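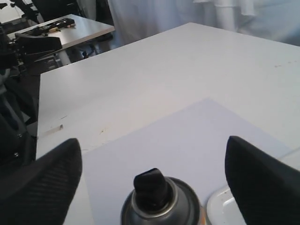
Antal Lease Clause Collection

Data card and notes for users

Last updated: Tue 31 May

Summary

The Antal Lease Clause Collection is a set of clauses taken from 240 commercial leases of shops, workshops and small offices in England and Wales. Each clause has been copied out in full, stripped of names and addresses, and given a label that says what the clause does. The collection is intended for people who study or teach the drafting of leases, and for those who build tools that search legal documents. It is kept by the Raltus Law Library and may be used without charge under the terms given below.

The collection does not state the law. A clause appears in it only as evidence that somebody once drafted a lease in that way. No view is offered on whether the clause would be upheld, and several of the older clauses would be unwise to copy.

Where the leases came from

The leases were supplied by Cilard, a firm of solicitors which closed its property department and passed the closed files to the library with the written consent of the clients concerned. Files for which consent could not be obtained were returned to the firm unopened. Leases of dwellings, farm tenancies and leases of land without buildings were left out from the beginning. Licences to occupy were also left out, even where the document was headed "Lease" and only the wording showed otherwise. These were decided case by case and the decisions are recorded in the file named excluded.

Most of the leases are counterparts signed by the tenant. Where only a draft was on file, the draft was used if the covering letter showed that it had been completed without change. Underleases are included and are marked as such in the column headed tier. Where an underlease simply repeats the terms of the lease above it by reference, the clause is recorded as it stands and the reference has not been followed up.

What each row contains

A row is one clause. Where a clause runs to several paragraphs with their own numbering, it is still one row, unless the paragraphs plainly deal with different matters. The columns are as follows.

lease_ref: a reference given by the library. It bears no relation to the file number used by the firm.

clause_ref: the number of the clause as printed in the lease, including any schedule and part.

text: the words of the clause. Spelling and punctuation have been left alone, including mistakes.

label: the main purpose of the clause, taken from the list in the file named labels.

second_label: used where a clause does two jobs that cannot sensibly be parted, for example a repairing duty which also gives the landlord a right of entry. Usually blank.

tier: headlease or underlease.

premises: shop, workshop or office. Mixed premises are placed under the use that takes up the larger floor area, where the plan allows this to be judged, and are otherwise marked mixed.

doubt: marked Y where the readers did not agree at first. See the section on labelling.

note: free text. Often blank, and of uneven quality where it is filled in.

Removal of personal details

Names of people and companies, addresses, title numbers and rent figures were replaced by general words in square brackets, such as [TENANT] or [PREMISES]. This was done first with Sukeo, the library's own redaction program, and the result was then read through by a person. Sukeo handles names in capitals well. It is poor at trade names that are also ordinary words, and a shop named after a flower or a season was regularly missed on the first pass. Users who find a name that has slipped through are asked to report it to the library before doing anything further with the row.

Rent figures were removed but the machinery for reviewing the rent was kept. Service charge percentages were kept where they could not be used to identify the building, and otherwise replaced by [SHARE].

Plans, coloured edging and schedules of condition are not part of the collection. A clause that refers to "the part edged red" has been left in those words.
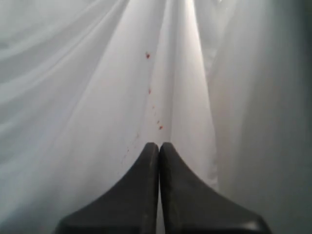

Volume 3, Issue 2

Labelling

Labels were given by three readers, all of whom had worked in a property department. Each clause was read by at least two people working apart. Where they chose different labels, the clause went to Dénes Somogyi, who edits the collection and whose decision was final. The original choices have been kept in a separate file for anyone who wishes to examine them.

Disagreement was most common over alterations. Many leases deal with alterations, signs and change of use in a single clause, and a reader must decide which of them is the main subject. The working rule is that the first matter mentioned is the main one, unless the clause gives it only a few words. The rule was adopted after labelling had begun, and the earlier rows were checked against it afterwards. A small number may have been overlooked.

The label "yield up" covers every duty that arises at the end of the term, including the removal of fittings and the return of keys. Users who need to separate decoration from reinstatement will have to do so themselves. The label "break" is used for any right to end the lease early by notice, whichever party holds it. Rights to end the lease after damage by fire or flood are placed under "insurance", which follows their usual position in the document.

The label "boilerplate" was dropped in the present issue. Clauses that used to carry it have been divided between "notices", "costs", "interpretation" and "other". Any program written for the earlier issues should be checked for this change.

Known faults

The leases come from one firm and show that firm's habits. Its house form of rent review clause appears again and again with very small differences, and anyone counting forms of words should allow for this. Landlords' own printed forms are less well represented. Leases in Welsh are absent.

The scans of the older leases were poor. Words lost in the fold of the page have been given as [ILLEGIBLE]. Letters that are easily confused, such as a small l and the figure one, may be wrong in clause numbers, and a cross-reference to a clause which does not exist is more likely to be a fault of the scan than of the draftsman. Both kinds of fault do occur.

Handwritten changes were typed in where they had been initialled by the parties. Those without initials are given in the note column and not in the text. Deleted words have not been kept.

Suitable and unsuitable uses

The collection may be used to compare drafting, to prepare teaching material, and to test methods of finding or sorting clauses. It should not be used as a source of precedents for live transactions, nor to advise a landlord or tenant on the meaning of their own lease. It is too narrow in origin to support general statements about what is usual in the market.

Attempts to identify the parties to a lease are a breach of the terms of use. Access will be withdrawn from any user who makes such an attempt or publishes the result.

Terms of use

Use is free for study, teaching and internal research. Extracts may be quoted in published work if the source is named. The whole collection may not be passed on to others, who should apply to the library directly. Commercial products may be tested on the collection but may not contain it.

Suggested form of reference: Antal Lease Clause Collection, Raltus Law Library, edited by D. Somogyi. The volume and issue should be added, as row references are not always carried over from one issue to the next.

Corrections

Corrections should be sent in writing to the editor at the library, quoting the lease_ref and clause_ref of the row concerned. Those received before the end of June will be considered for the next issue. Corrections to labels should state the label proposed and refer to the words of the clause relied upon. Requests for sight of the original lease cannot be met.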